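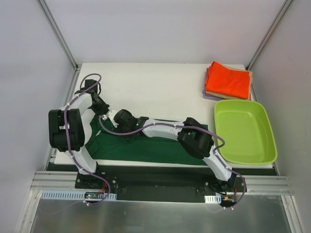

Cloth is still the thing our two arms are worst at, so most of my spare time this month has gone on fingers and cameras. I said in January that I would write up the finger comparison once I had enough runs to trust. I now have 200 with each set, all on the same job: pick up a corner, bring the other arm in, fold in half.

The old fingers are the Warkach ones, straight and flat with a square pad. The new set has the hollowed outer sides, which Jhair Bermúdez talked me into after using them on tea towels. My worry was that less material meant more bending at the tip. It does bend a little more, but it also gets under a hem without pushing the rest of the cloth along in front of it, and that was costing me far more picks than bending ever did.

The old set got a clean first pick in 65 per cent of runs. The new set did better on the dark green cloth and about the same on everything else. I had hoped for more. Thin cloth is where both sets go wrong, and they go wrong in the same way: the fingers close on two layers when I wanted one.

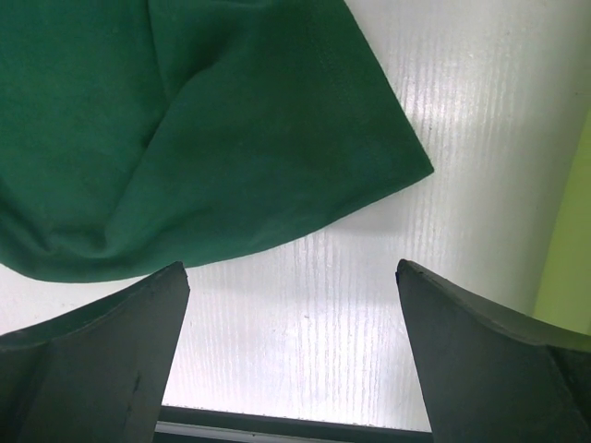 The wrist cameras took longer to sort out than the fingers. I first had them tilted well forward, so that I could see further past the tips. That looked sensible on screen and was poor in use, as the last bit of the approach is where you need to see both tips and the edge of the cloth together. I brought the tilt back by 20 degrees and left it there.

Glare is the other trouble. A white work surface under bright lights makes the camera turn everything down, and then the dark fingers lose their edges. Fixing the exposure by hand helped. I tried 500 as the gain setting because Cristian Giraldo uses it on his rig, and it was far too bright on mine, so don't copy numbers from other people's set-ups — mine included.

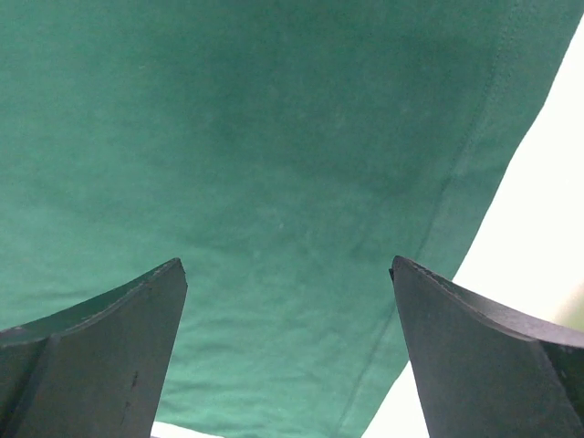 Green cloth from the wrist camera, with the stitched seam running down between the fingers.

Seams are useful. With a plain stretch of cloth the controller has very little to go on, and when I drive the arms myself I have the same problem. With a hem or a line of stitching in view I can tell which way the cloth is turned and how far I am from the edge.

The new fingers are staying on both arms for now. I still want to try softer tips from Innes on the thin cloth, and Nayeli Puma has offered to lend me a pair. I also need to redo the cable clips near the wrists before I run anything faster.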